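Workshop notebook, Cenden Paper Conservation Workshop
Entry: 17/11/2019

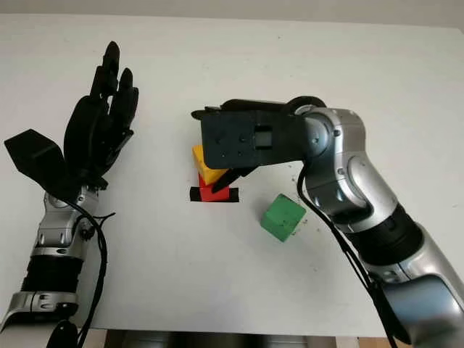 White table against the grey wall.

Subject: resizing trial, Trusomport parish registers

The second batch of test strips was examined this morning. All strips were cut from blank end leaves of register 862, which the depositor has released for testing. Register 1209 remains in the store and is not to be opened until the results have been agreed.

Gelatine at 2 per cent gave a satisfactory surface. Ink bleed was not observed on the ruled lines. The strips sized with the Monti methyl cellulose are slightly more flexible but show a faint sheen under raking light, most noticeable near the fold. It is recommended that the Monti product be kept for local repairs only.

Drying took place between felts for 16 hours. Two strips cockled at the corners and have been humidified and pressed again. The felts purchased in September appear to shed fibres and should be brushed before use.

The Lerilska blotting paper is nearly finished. The replacement stock is heavier, and pressing times will need to be checked against it before any register leaves are treated.

Colleagues are reminded to label strips in pencil on the reverse, at the lower left corner. Several from the first batch were marked on the front and could not be measured for colour change.

Outstanding: pH readings for the gelatine group; fold tests on both groups; revised treatment proposal to the depositor.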